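Karis Open Day: Demo Room Checklist, with Comments
Plotow building, ground floor
Completed 20 September 2019

1. Sign-in desk and visitor badges
OK. 66 badges printed, 24 still in the box when I started my round. What a turnout!

2. Walkway to demo area clear
OK. One power strip by the coat rack needed taping down. Done.

3. Emergency stop at operator's desk
OK. Pressed and reset 3 times. The button is big, red and easy to reach, and the kids all wanted a turn (not allowed, sorry).

4. Stop button on visitor side
NEEDS WORK. The cover sticks. Ogunleye is sending a new one. Kept a staff member beside it until closing.

5. Two-arm demo, simulated living room
OK. Stevora runs this one on the big display, and I could have stayed all afternoon. Checked: arms clear of the furniture at the start, drawer task loads, reset key works.
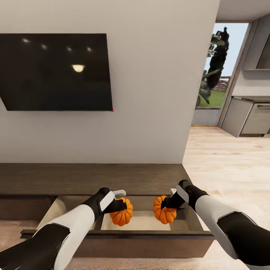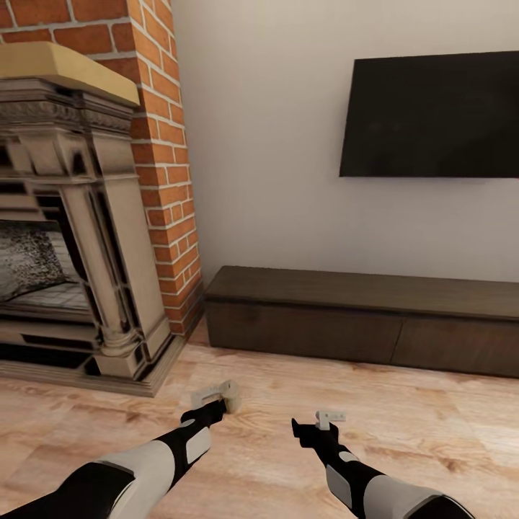
Living room sim: pumpkins at the open drawer, then the view toward the fireplace and console.

Visitors asked great questions at this station, mostly on how the operator judges depth from a flat display. Please put a second stool out next time, the line got long and people were happy to wait if they could sit.

6. Operator controls
OK. Both hand controllers charged, straps good. Wipe them down between visitors. We ran out of wipes before lunch, so order 2 more tubs.

7. Display cables and stand
OK. Stand locked, cables tied back. Much neater than in July!

8. Noise
OK. Fans are loud near the rack but you can talk over them.

9. Fire exit and extinguisher
OK. Exit sign lit. Extinguisher tag in date.

10. First aid kit
NEEDS WORK. No small bandages left. Restock.

Overall: pass, with items 4 and 10 to fix before the school groups come. Really good day, and the Stevora crew deserve a proper thank-you. Recheck the visitor-side button as soon as the cover arrives and initial this sheet.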